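Learning to weave, slowly

Posted 2018-04-14

I have been meaning to write about the weaving class for weeks now, and every time I sit down to do it the kettle boils or somebody rings. So, with a cup of tea beside me and the phone in the other room, let me try again.

It all began with a neighbour, So-ying Leung, who had a spare spot in her carpool and would not hear a word about my sore thumbs. 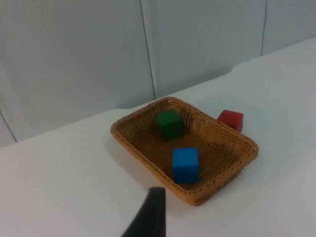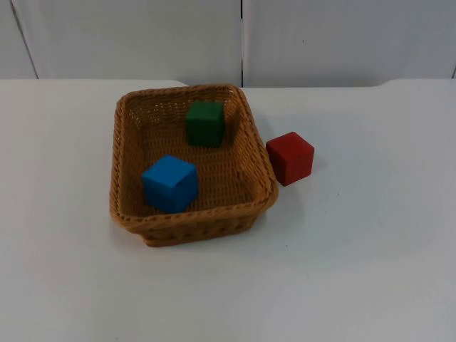 Woven basket on a white table, with wooden cubes.

The class runs out of the old hall on Peng Road and our teacher is Rocío Restrepo, who has been making baskets for 30 years and still gets excited about a nice tight rim (so do I, now!). She had us soak our cane the first night and then simply sit with it, bending it this way and that, until we stopped being frightened of snapping it. I snapped plenty. My favourite colour is the plain honey one, although half the group went straight for the dyed bundles and I can't say I blame them.

My first base took me the whole evening and came out shaped like a potato chip. The second sat flat - well, flat enough to hold onions. I gave it to my sister, who has kindly put it where visitors can see it.

What I hadn't expected was how much I would enjoy the quiet. There are long stretches when everyone is going over and under, over and under, and the only sound is the heater ticking. Then someone drops a stake and we all start talking at once, usually about soup.

The next round starts in May and costs $58, cane included. I've already put my name down, and I am hoping to try a lid.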